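4.2 What people do with the word for a colour

I should admit at the start of this section that I never meant to write about colour names at all. The survey was supposed to be about how people in Cluvcombe describe their own front doors when giving directions to a stranger, and colour was one line on the form, squeezed in between "knocker or bell" and "number visible from road". But when Kumiko Katayama and I sat down with the returned forms one Friday in November (with far too much tea), it was the colour line we kept reading out to each other. So the knocker paper will have to wait.

We had 2,413 usable descriptions. Of these, 778 used something other than a plain, single word for the colour, and those are the ones I want to talk about here. By a plain word I mean red, blue, green and so on, the sort of thing you'd find on a child's pencil. Everything else went into a second pile, and the second pile was a joy. People wrote "blue but a serious blue". They wrote "salmon, my husband says orange". One person wrote "the colour of the old buses" and left it at that, which is perfectly good directions if you're over a certain age and no use whatsoever to a parcel driver.

Martinelli, working on shop signs in Pitevitz, argued that people reach for a compound name when the plain one would pick out too many things at once. If every other door on the street is blue, you say navy. I like this very much and I wanted it to be true of our doors too. It is partly true. On the long terraces, where there's a lot of blue to choose from, the fancier names do crowd in. But we also found them on lanes with a single house, where "the door" would have done the job by itself and no colour was needed.
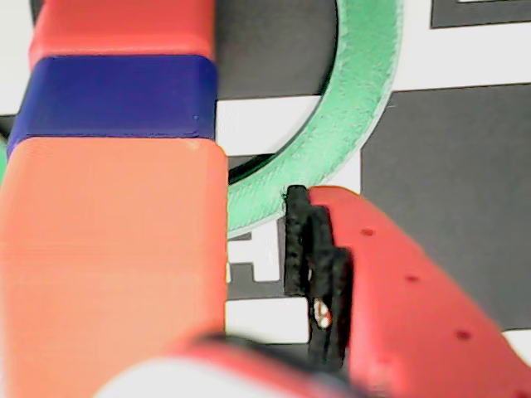
Figure 5. Red, dark blue and salmon-orange blocks, stacked.

So something else is going on in those lanes, and Kumiko's view, which I've come round to, is that it has to do with who painted the door. We'd asked that on the back of the form, more or less as an afterthought. People who had done the painting themselves were much fonder of the two-word names, and I suspect they were remembering the tin. Once you've stood in a shop choosing between several oranges that look nearly the same, you don't go home and call the winner "orange". You've put the hours in — you want the credit!

There's a wrinkle with the salmon and orange group that I should own up to. When we sorted the forms, I put "salmon" with the pinks and Kumiko put it with the oranges, and neither of us noticed until we compared piles. We went back over them and settled on a single salmon-orange category, which isn't elegant but does at least stop us arguing. Anybody reusing our coding sheet should know that the pinks are thinner than they would have been if I'd had my way. The same trouble turned up, on a smaller scale, between navy and black. A navy door on the shady side of a street gets called black by the neighbours and navy by the owner, and I really don't know which of them a researcher is supposed to believe. We went with the owner, since it was the owner who filled in the form.

I'd be careful about carrying any of this over to other places. Cluvcombe is small, and people there talk to each other, so a good name for a door can travel down a street and get borrowed. We did try a follow-up in Rurneck, sending out 500 forms with the same wording, but they arrived the same week as a council letter about bins and a fair few came back with remarks about bins written on them. The Rurneck forms that did mention doors are dealt with in section 4.3, along with the question of what to do when two people in one house give two different colours.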